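How to get a table at Cuautle without losing the will to eat

Cuautle takes no bookings for parties under seven, which leaves the rest of us on the pavement in Skoltport with our good shoes on. It can be done, with a little planning.

1. Arrive before you're hungry
The list opens at 5pm. Give your name and your real number of guests. Seul-gi Byun runs the door and has heard the one about the friend who is just parking.

2. Leave your mobile number
You'll get a text when the table is close. The wait can be up to 2 hours in July, when the terrace fills with people who only wanted a drink.

3. Dress for the harbour
The wind comes straight up the hill – bring a proper coat, even in summer.

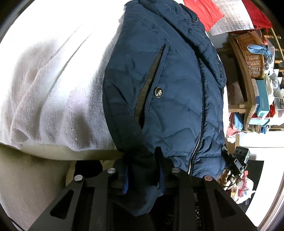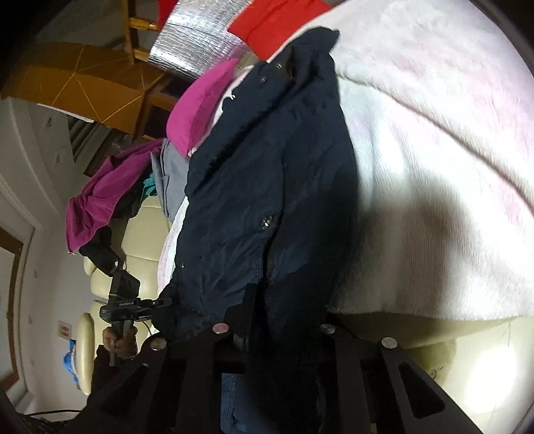 A navy quilted jacket will do nicely.

4. Wait somewhere sensible
The bar at Brellik is two doors down and does decent olives. Stop at one bowl. The pork shoulder at Cuautle is built for two and doesn't care that you've already eaten.

5. Answer the text
You have 20 minutes to turn up, then your name goes to the bottom. Pleading has been tried.

6. Order the flatbread first
It sells out by nine. Ask for the green salsa with it, and ask again if it doesn't come.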